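The robotics club at Vasiliauskas meets in a second-floor computer lab, and for most of the year it doesn't touch any hardware. The club's entry this season, a kitchen helper the students named Elik, exists only in simulation. It has an arm, a gripper and a camera, and it works in kitchens that are loaded from a file.

Kadri Vaher, who teaches math and advises the club, made that decision in October. The old club arm had a cracked joint and the repair would have used up the year's budget of $558. The lab computers were already there.

"We lost maybe two weeks to complaining," Vaher says. "Then they started writing code."

The competition is called Wusix. Each team submits one program, and the organizers run it on 59 kitchen tasks. Most ask the arm to pick up some item and set it down in another spot. Teams see a handful of practice kitchens in advance but not the ones used for scoring. A run ends when the task is done or when the clock reaches 3 minutes.

The club has 7 members this year. Gitau Mbwambo, a junior, wrote most of the code that decides where the gripper should go. Sayaka Hoshino, a sophomore, took on the view from the wrist, and she has spent more hours than anyone looking at practice runs one picture at a time. 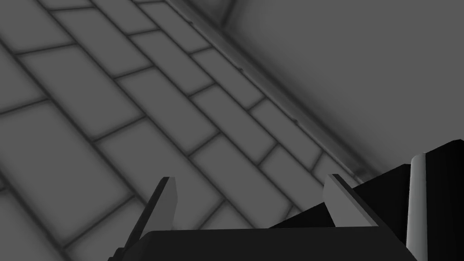
The wrist view from a practice run, with Elik's gripper open and nothing between its fingers.

Hoshino's main problem was telling the program what to do when the view held little except tile and wall. An early version treated grout lines as the edges of objects and closed the gripper on them. She fixed part of that by having the arm back up and look again before it commits to a grasp. The fix costs a few seconds each time, and she and Mbwambo argued over it through most of the winter. It stayed in.

Food items gave the team a different kind of trouble. Rounded shapes roll if a finger lands off center, and anything near the edge of a counter leaves little room for the second finger.
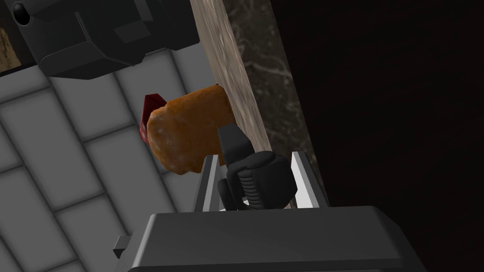
Mbwambo's answer was to bring the fingers in more slowly during the last inch and check for contact before squeezing. He tested it overnight on the lab machines and read the logs before first period. The code is now in a shared folder called Skement, along with every version that came before it.

Povilas Laur, a senior, keeps the test records. He says the team's weakest tasks are still those with two items close together, where the arm often reaches for the wrong one.

The final program is due June 17, 2025. Laur graduates this year, and Hoshino will take over the records from him. Vaher would like to repair the old arm next year and try some of the same code on it. Mbwambo wants to rewrite the grasping code first.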